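**Cadenix hand-held gripper kit, 2 out of 5**

The box promises a build for beginners. It took me 19 steps and a borrowed screwdriver, and the cable still gets in the way. Small washers and bolts are the usual test in our workshop.
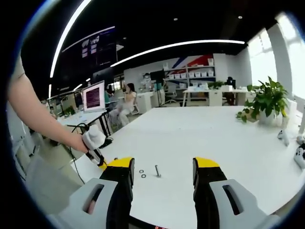 I don't believe the claim of 1000 grips per charge – I gave up at 300. The yellow tips are decent, though, and meet neatly.

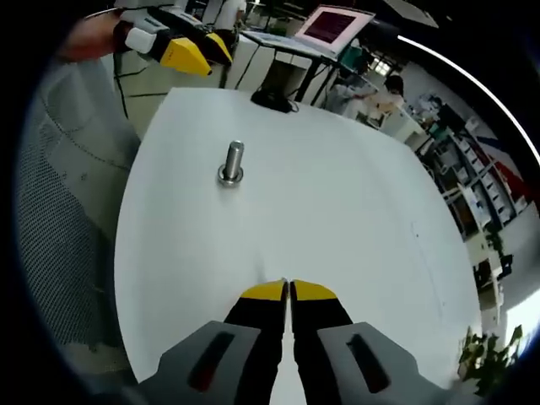 The Vundex costs more and has a better manual. I'd wait for a sale.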